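Back in October I told you the Plastcombe clothing swap might not get a second round. Well, it's getting one – and I'm so pleased! Bronwyn Prendergast confirmed it to me on 18 February 2020, over a very full pot of tea.

The first swap took in 148 pieces in one evening, and the hall at Verbruggen Street was packed to the doors (I came home with two scarves and a coat I didn't need). 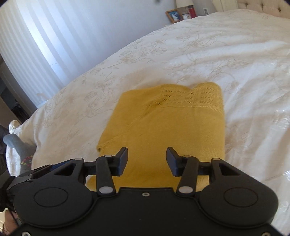
*A folded knit on a floral duvet.*

The rules are nearly the same as last time. Bring up to seven things, clean and mended, and you get a token for each. Coats count as three tokens now, after some grumbling. Kids' clothes have their own table by the stage, and shoes are welcome this time too.

Knitwear went fastest in the fall, so Bronwyn would love more of it. Fold your sweaters, please, as hangers pull the shoulders out of shape. 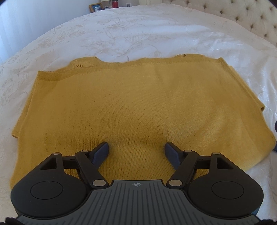
*A mustard-yellow knit, neatly folded.*

Doors open at 3 and anything left over goes to the Heva thrift store. I'll be the one hovering near the scarves again.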